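Ward branch meeting, June, upstairs at Plusberg

Me (Geetha Rai) taking notes again, so blame me for spellings! Parvathi in the chair, plus Yamuna, Rekha and Ihor. Started at 7.10.

Last minutes agreed, once I'd changed "slander" to "grumbling".

We spent ages on the leader's remarks about Rekha's expenses. Rekha says she has every receipt and wants an apology in writing. Yamuna would rather we ignored it (I'm with her, for what it's worth). Vote was 2 for a letter, 2 against, so Parvathi used her casting vote and it's going. Ihor to draft.

Leaflets: 408 left over, all for the Esen Road end.

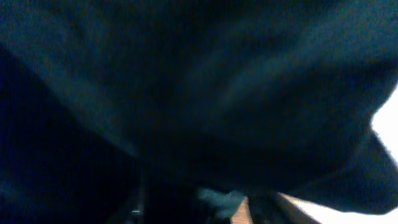
Ihor and I will do those before the next meeting, weather permitting.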